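Floritz Survey Finds Register: README

Finds and context records from the Floritz field survey, seasons one and two. Version of 5 May 2019.

contexts.csv has one row per context, 104 in all. finds.csv lists pottery, lithics and small finds by bag number. Coordinates use the local site grid, not UTM. Sherd weights are in grams.

Bags 60 to 72 were relabeled in December. Old numbers are in the column old_bag. 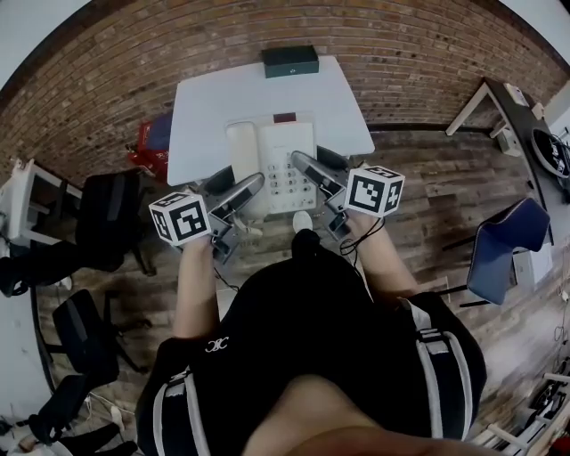
Maintained by Yasaman Nikzad and Tomás Horgan

Drawings and section photos are held separately in the Pamthorpe store. Write to Tomás for access.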